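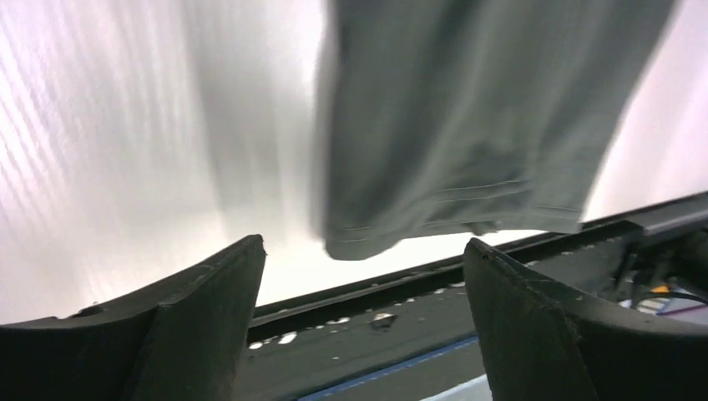
The Niris soft-goods fingers are a two-finger set for parallel grippers that have to pick up cloth from a flat, hard surface. They fit the Florkholm G-series body and replace the standard fingers without any change to the wrist plate. Typical work is a piece of cloth lying on a glossy white top, where a dark cloth with a stitched hem gives the fingers an edge to go for and the wrist camera a strong contrast to find it by. Reflections on a surface like that can still confuse edge detection, so we suggest tuning exposure on the bare surface first and then again with the cloth in place.

What you get

One pair of fingers, left and right, matte black
Mounting screws and a hex key
Two spare tip pads
Printed setup card

Compared with the standard fingers

We ran both sets on the same arm at our Drokwood test bench, with the same wrist camera and the same controller settings. Each set made 200 pick attempts on cotton and polyester garments, folded and unfolded. The standard fingers failed on 8 attempts with folded cloth and did noticeably worse on single layers, where they tended to slide over the fabric. The Niris set failed on 5 attempts in total, all of them on thin polyester lying flat with no raised edge.

The standard fingers are still the better choice for boxes, bottles and other rigid items. The Niris tips are rounded and give less contact area on flat faces - a heavy carton can turn in the grip.

Camera view

The fingers are broad and will show in the lower corners of a wrist camera's view when open. The gap between them stays clear, and the target should be kept in or just above that gap on approach. If your model was trained with the standard fingers in view, expect to collect new data or mask the corners.

Setup notes

Remove the old fingers with the gripper fully open and powered off. Fit the left finger first. Tighten by hand, close the gripper slowly to check that the tips meet, then finish with the hex key. Set the closing force to the low range in the Ezzat controller menu and raise it one step at a time.

Wipe the pads with a damp cloth on Friday or at the end of any week of regular use. Lint builds up quickly with fleece and towels. Replace the pads when the surface looks shiny.

Compatibility

Florkholm G-series gripper bodies: yes
Ezzat controller: yes, current firmware
Other parallel grippers: adapter plate needed, sold separately

Spare pads ship in packs of two. Orders placed before noon leave the same day.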